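Subject: Re: [shopfloor-kit] Two grippers, or one gripper and a spare pair of hands?
Date: February 24, 2021

On the list last week, somebody at Räsänen wrote:

> We are being asked to put a number on a second handling cell before
> the end of the quarter. The sales people want us to take the full
> package, simulation seats included. My manager thinks simulation is
> a video game with an invoice. Has anyone here bought the software
> first and the arm afterwards, and did the finance side let you live?
> Also interested in what you forgot to budget for.

Yes, we bought the software first, and yes, finance let me live, though they have moved my desk nearer to theirs.

For those who don't know us, Niltico does mixed handling for smaller firms, meaning that the parts are never the same shape two weeks running. The job that set all this off came from Skodwood, who make curved wooden pieces with slots cut through them and want them emptied, sorted and sent on. Flat things in boxes we could have quoted in an afternoon. Curved things with other things sitting inside them were a different sort of afternoon.

The original plan had two arms on it, with a line underneath marked "software, misc." that would have covered a decent lunch. I swapped it round. We took 2 simulation seats for 24 months and put the arms off until September. The manager's video game remark was made here as well, almost word for word, so perhaps there is a course they all go on.

What I wanted from the simulation was modest. I wanted to know how wide the jaw had to open, how close the fingers could get to a curved wall, and whether we needed the expensive wrist or the ordinary one. Every one of those is a line on a quote, and every one had been filled in by a person with something to sell me.

The view from the gripper was what settled the argument in our meeting. The soft blue thing and the orange one are stand-ins we dropped in to be awkward, and they are awkward, tucked up against the inside of the curve on the left while the slot sits off to the right looking far easier to grab. Look where the left finger is in relation to the orange one, then tell me the fingers in the standard catalogue set are "suitable for most applications".
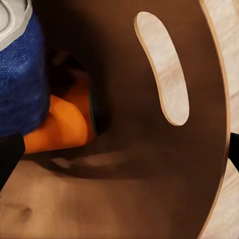
WHAT WE FORGOT TO BUDGET FOR

Fingers. I put down one set per arm because that is what comes in the box. You will want long ones, thin ones and a set to break. Ours are costed from Tukau, who quote by the pair and charge for changes after the drawing is signed off, so sign slowly.

Somebody's time. The seats don't run themselves. Modelling our first 20 parts ate far more hours than I had put down, and the curved ones ate most of them. If your customer has proper drawings, get it written into the contract that you receive them. Skodwood had theirs, but it took several polite emails and one less polite one.

A decent computer. I had assumed the office machines would do. They did, in the sense that a bicycle will do for moving house.

Shadows. This one is not a purchase, but it turned into one. The inside of a curved brown part gets very dark, and once we had seen that on screen I added lighting to the cell budget. Whether the lights in the real cell will behave like the ones in the software I can't tell you until the arms are in.

WHAT I WOULD SAY TO YOUR MANAGER

Ask for the seats without the arm and see how the price moves. Ours went up, naturally, as the discount was tied to the hardware - then came down again when we mentioned the hardware would still be bought, only later and with better questions. Get the later price in writing. Ask too whether the seats can pass from one person to another, as ours could only do so after a form.

I wouldn't use any of this to promise a cycle time. We did that once, on another job, and I still get it read back to me.

Happy to send the blank version of our budget sheet to anyone on the list. The filled-in one stays here with my dignity.

Purchasing and planning, Niltico

Recent messages in this list

Re: Leasing an arm for one season
Floor fixings: who pays, you or the landlord?
Service contracts that charge for travel twice
Re: Re: Re: Colour of safety fencing
Second-hand controllers, worth the bother?
Budget sheet for a small palletising cell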